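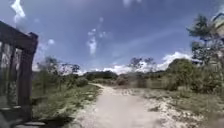

Melur Saragih wrote to us that a path is never only one surface, and that a table with a single column for the ground would be of no use to people who have to repair it. We agreed with her, and from this version the middle of the path and the edges are recorded separately.

Brumo Paths – ground and verge records

Version of March 2021

What is in this folder

The folder holds written records of the unpaved paths between Urkoris and Vullport. The paths are divided into 31 sections. Each section has one row in the file sections.csv and, where somebody had more to say, a text note in the folder notes. The records describe the ground one walks on, the loose material beside it and the plants that stand next to it. Paved roads are not included, also when a path crosses one.

Columns

The file sections.csv has eight columns.

section_id – the short code of the section, for example UV-06
path_name – the name as it is used locally, without translation
surface_center – the ground in the middle of the path
surface_edge – the ground where the path ends and the verge begins
width_class – narrow, medium or wide
verge_left – what lies or grows on the left side
verge_right – the same for the right side
remarks – free text, can be empty

Left and right are always meant for a person who walks from Urkoris in the direction of Vullport. In the older file this was not fixed and some rows had the sides exchanged. If you find one that is still wrong, please write to us.

Surface classes

There are six classes: packed earth, loose sand, gravel, stones, grass, mixed. Please use "mixed" only when two materials are present in the same amount. Packed earth with a few small stones on it is still packed earth. A dusty top layer does not change the class, but it can go into the remarks.

The border between path and verge is the most difficult part. On many sections there is no clear line and the compacted ground goes over slowly into looser ground. In this case write "gradual" in the remarks and give surface_edge for the looser side.

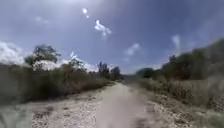
Dirt and gravel path with stony verges, shrubs on the left and pale dry grass on the right.

Verge terms

Grass: green or dry, low enough to step over.
Weeds: low plants that are not grass. Often written together with grass, as "grass, weeds".
Shrub: bushy growth. Add "line" if it is continuous along the path.
Small trees: thin trunks, to be noted also when bushes stand under them.
Loose stone: gravel or pebbles outside the walked part.

Where a verge has more than one term, the one nearest to the path comes first. So "loose stone, shrub line" means stones beside the path and the shrubs behind them.

Wooden structures next to a path go into the remarks, with the side. We do not judge their condition.

Known problems

Sections were cut at 30 meters where no junction or bend gave a natural end. The cut can fall in the middle of a change of surface, and then the row follows the longer part. The width classes were given by eye by two persons. Beatriz Leitão compared them afterwards and corrected the rows where they differed, but "medium" is still the weakest class.

The records say nothing about the paths after heavy rain. Some of the notes mention it from memory, so please treat this with care.

Changes

Split of the old column "surface" into surface_center and surface_edge. Spelling of path names made uniform – the Pangaribuan list is the reference. The next check of all rows is planned for June.

Use

You may copy and change the files if you name Brumo Paths as the source. Corrections are best sent with the section_id in the subject line, one section for each message.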